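Search this site Search Go

The floor versus the table

4 min read

My sister-in-law Yareli swears by working on the floor. Sorting, wrapping, mending, cutting out patterns, she does the lot down there, and she has been telling me for years that my table is the reason my projects stall. I have a bad knee and a good table, so I've never been keen.

In October I gave in and tried it her way for a fortnight. The job was the button collection I bought from a house clearance in Vudthorpe, sold to me as "2000 buttons, mostly old". Mostly old is doing some heavy lifting there. A good many look to me like they came off school shirts.

The claims for the floor, as I understand them, are that you have more room, that nothing can fall off it, and that you concentrate better. The first is true if you own a bigger floor than I do. The second is true until you stand up with a lapful of buttons. As for concentration, I managed 32 minutes on the first go before I was thinking only about my hips.

What did help was having a board. Buttons on bare concrete skate off in every direction, and the speckled kind hides anything grey for ever. Put a flat dark board down with a tray on it and you at least have edges. Rocío Villalobos at the craft group told me to use masking tape to mark out where things go, and I was rude about that too, but a strip of tape does stop you losing track of which side is done. It costs next to nothing and it peels off. I'll give her that one.

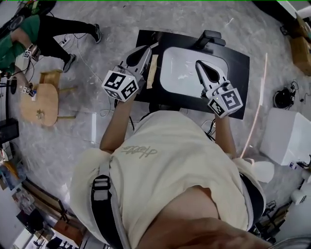 Board, tray and a strip of tape on the concrete.

I remain unconvinced by the special sorting mats. Olvera do one with eight pockets and I have yet to hear what it does that a few saucers don't. Gumaro bought it and keeps his screws in a margarine tub.

So the board stays, the tape stays, and both have gone up on the table where I can sit in a chair. Yareli says this doesn't count. There are still 300 buttons to go through, if she'd like to come and kneel over them.

Contact | © Buttons and Grumbles | Back to top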